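Défroisseur vapeur Gondon, modèle 636. Avis après un mois d'usage, novembre 2018
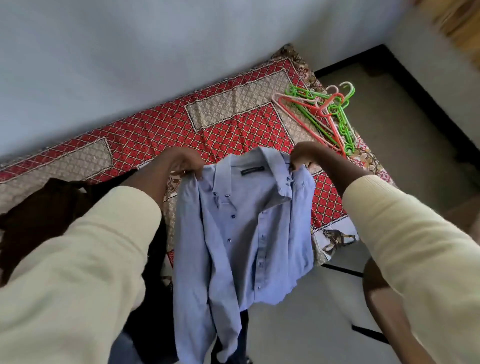

Acheté pour remplacer le fer, qui fuyait. Je repasse peu et mal, chemises surtout, autant le dire tout de suite.

**Montée en chauffe** : rapide. Le temps de sortir trois cintres et le voyant passe au vert. Par contre il crachote au début, bien viser l'évier avant de commencer sinon taches d'eau.

**Réservoir** : 200 ml. Juste. Deux chemises et un pantalon, puis il faut remplir. Le bouchon est petit, on en met à coté une fois sur deux. Evelien m'a passé une vieille burette, mieux.

**Coton** : correct si le linge est encore un peu humide. Sorti de l'armoire bien sec et bien plié, les marques restent. Col et poignets, bof, il manque une surface dure derrière. J'ai fini par reprendre les cols au fer de ma soeur.

**Lin** : oubliez.

**Viscose, polyester, robes** : là très bien, deux passages et c'est tombé. Les rideaux du salon aussi, sans les décrocher, et rien que pour ça je le garde.

**Poids** : ça va cinq minutes. Après, le poignet tire. Câble trop court, rallonge obligatoire chez moi.

**Bruit** : une petite pompe qui tape. Pas le soir si quelqu'un dort à coté.

La brosse fournie se clipse mal, tombée 3 fois dans la première semaine. Écrit au SAV, réponse d'un certain Ruben Willems, poli, nouvelle brosse reçue en huit jours. Même défaut mais moins. Le gant anti-chaleur est trop grand pour moi, je m'en sers quand même.

Calcaire : eau du robinet déconseillée dans la notice, je coupe moitié moitié avec de la déminéralisée. Pas de dépôt pour l'instant, je remettrai un mot en décembre si ça change.

Note : 3 sur 5. Pour des chemises de bureau tous les jours, prennez un vrai fer.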